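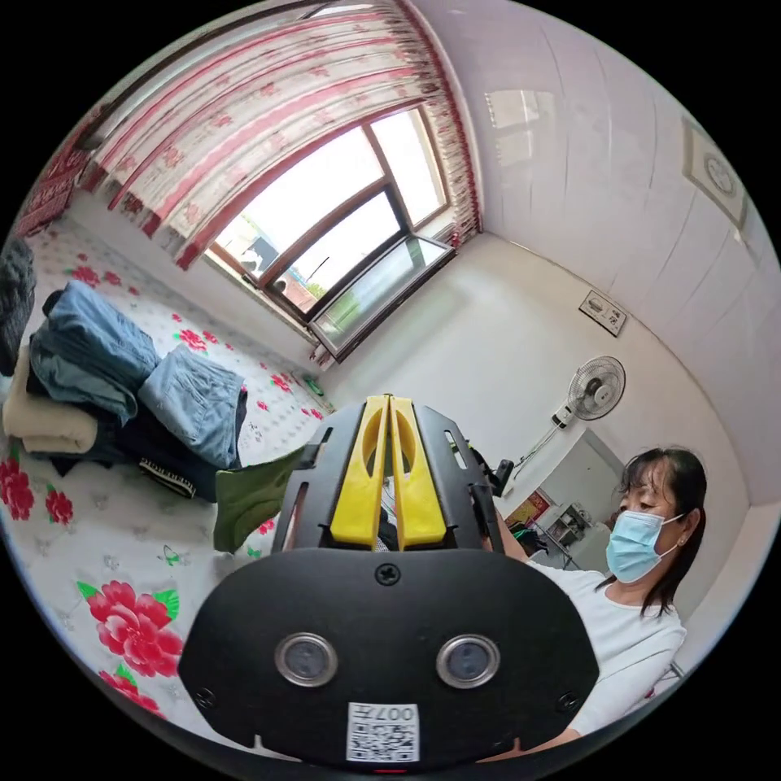
Bright yellow next to black is easy to spot.

Why does yellow stand out?

By Maricruz Ayala

Think about the things you notice quickly when you are out for a walk. A school bus. A road sign that warns of a bend. A wasp on the edge of a trash can. All of them use yellow, and most of them use black too.

To see why this works, you need to know a little about light and a little about your eyes.

What color is

Sunlight looks white, but it is made of many colors mixed together. You see them spread out when there is a rainbow. When sunlight lands on a lemon, the skin of the lemon soaks up most of the blue light and bounces much of the rest back. The light that reaches your eyes looks yellow.

Something black soaks up nearly all of the light that lands on it. Very little bounces back. This is also why a black T-shirt gets warm in the sun faster than a white one.

Inside your eye

At the back of each eye is a thin layer called the retina. It is covered with tiny cells that react to light. The ones that help you see color are called cones.

Most people have three kinds of cones. One kind reacts best to blue light. The other two react best to light from the green and yellow part of the rainbow, and one of these also picks up red. Yellow light sets off both of those two kinds strongly, so your brain gets a big signal. That is part of the reason yellow looks bright to us, even when blue or red paint beside it is in the same sunshine.

Some people have cones that work differently, and they may mix up red and green. Most of them can still tell yellow from blue.

Light next to dark

A color can look strong in one place and weak in another. Yellow letters on white paper are hard to read. The yellow and the white are both light, and your eyes cannot find the edges of the letters.

Put the same yellow letters on black paper and they are easy to read. The difference between a light color and a dark one is called contrast. Yellow and black have a lot of it.

Animals that use it

Wasps have yellow and black stripes. So do many bees. A bird that gets stung once may remember the pattern and leave striped insects alone after that. Both sides gain something. The bird does not get stung again, and the wasp does not get eaten.

Colors that tell other animals to stay away are called warning colors. The fire salamander has them too. It is a black animal with yellow spots or stripes, and its skin makes a poison.

Some insects cheat. Many hoverflies have yellow and black stripes but cannot sting at all. Birds that have learned about wasps often leave the hoverflies alone as well.

Try it yourself

You will need white paper, black paper, a yellow crayon, a blue crayon, scissors and tape.

Cut 6 small squares of white paper. Color three of them yellow and three of them blue. Tape one yellow square and one blue square to a sheet of white paper, and another pair to a sheet of black paper. Keep the last two as spares.

Ask a grown-up to hold up the sheets while you walk backward across the yard. Stop when you can no longer see one of the squares. Which one went first? Which one could you see from farthest away?

Do it again in the evening, when the light is low. Cones do not work well in dim light, and the colors will look duller. Write down both sets of results and compare them.

Words to know

Cone: a cell in the eye that helps you see color.
Contrast: how different two things look when they are side by side.
Retina: the layer at the back of the eye that reacts to light.
Warning colors: colors that tell other animals to keep away.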